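Caixas, medidas e desgaste: conversa com a responsável pela preparação de encomendas da Jonano

5 de maio de 2025

A Jonano prepara encomendas de pequenas peças para oficinas e lojas de ferragens. A secção de recolha ocupa uma sala comprida, com alcatifa escura no chão e tampos de madeira clara, onde assentam as caixas de onde se retira o material. A responsável da secção, que pediu para ser identificada apenas pela função, recebeu-nos no fim do turno da manhã para falar de um assunto pouco tratado nas publicações do setor: a caixa em si.

«Fala-se muito de prateleiras e de programas de gestão. A caixa é tratada como consumível», começa por dizer. «No nosso caso, a caixa decide o tempo de recolha. Se for funda demais, perde-se tempo na procura. Se for baixa, o material salta para fora quando se despeja.»

A empresa trabalha com 200 caixas em circulação, de três formatos. O mais usado é o retangular fundo, pintado de cinzento mate. A escolha da cor foi discutida com a Hendel, que fornece a tinta. O branco foi testado primeiro e ainda existe nalguns painéis inclinados do interior. «O branco mostra cada raspão. Ao fim de poucos meses já não se distingue uma peça clara de uma zona onde a tinta saltou. O cinzento mate reflete menos e envelhece melhor.»

O painel inclinado merece-lhe uma explicação mais demorada. A função é encaminhar as peças para a zona central do fundo, para que as últimas unidades não fiquem encostadas à parede. O ângulo foi definido por tentativa. Com inclinação a mais perdia-se volume útil; com inclinação a menos, as peças planas ficavam paradas a meio. «A versão atual resolve as peças pesadas. Com anilhas finas continua a haver retenção, e por isso pomos cartão no fundo de algumas caixas.»
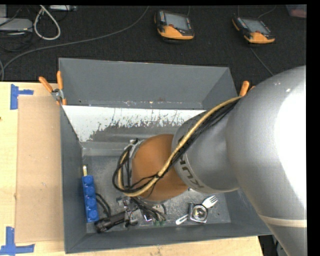

O desgaste concentra-se sempre nos mesmos pontos. O bordo inferior do painel é o primeiro a perder tinta, em lascas irregulares, e segue-se a linha de baixo da parede do fundo, com riscos finos e pontos de ferrugem. As paredes altas conservam-se bem. «A parede só leva pancadas ocasionais. O painel leva tudo o que se despeja lá dentro, todos os dias.»

Perguntámos se a ferrugem obriga a retirar a caixa de serviço. A resposta é que depende da extensão. Pontos isolados são lixados e retocados na própria sala. Quando a mancha é contínua, a caixa segue para a Barros, a serralharia que faz a decapagem e a repintura. O ciclo completo demora 15 dias, com transporte incluído. Em março seguiram 16 caixas no mesmo lote, o maior até à data. «Foi um erro de planeamento nosso. Deixámos acumular e ficámos com falta de caixas fundas numa semana de inventário.»

Desde então, a inspeção passou a ser feita por setores, com registo numa ficha de papel presa à estante. A ficha tem campos para a pintura, para as arestas e para o estado do cartão. A responsável prefere o papel ao registo informático nesta fase. «A ficha está ao lado da caixa. Quem vê o defeito escreve logo.»

O cartão é cortado na própria empresa, a partir de embalagens recebidas dos fornecedores. Não há medida normalizada, o que provoca algumas folgas junto às paredes laterais. As peças pequenas entram por essas folgas e só aparecem quando se muda o cartão. A alternativa em estudo é uma manta de borracha cortada à medida, proposta pela Jiltov, mas as primeiras amostras tinham um cheiro intenso e largavam pó. «Pedimos outra formulação. Até chegar, continuamos com cartão, que é barato e se troca num minuto.»

Quanto aos tampos, a opção pela madeira clara é anterior à entrada da responsável na empresa e ela não pensa alterá-la. A caixa cheia desliza pouco sobre a madeira, e as marcas deixadas pelas arestas servem de referência para a repor na posição correta. A alcatifa é o elemento de que menos gosta. Amortece a queda das peças e reduz o ruído, mas esconde tudo o que é escuro e pequeno. «Um parafuso preto que caia ali está perdido até à aspiração. Se fosse eu a decidir, punha um pavimento liso e claro na zona de recolha e deixava a alcatifa nas passagens.»

A próxima alteração prevista é de pormenor: uma tira metálica substituível no bordo inferior do painel inclinado, fixada com parafusos, que possa ser trocada sem enviar a caixa para fora. A Barros já entregou um protótipo. Falta decidir a espessura da tira, uma vez que a primeira criava um degrau onde as anilhas ficavam presas.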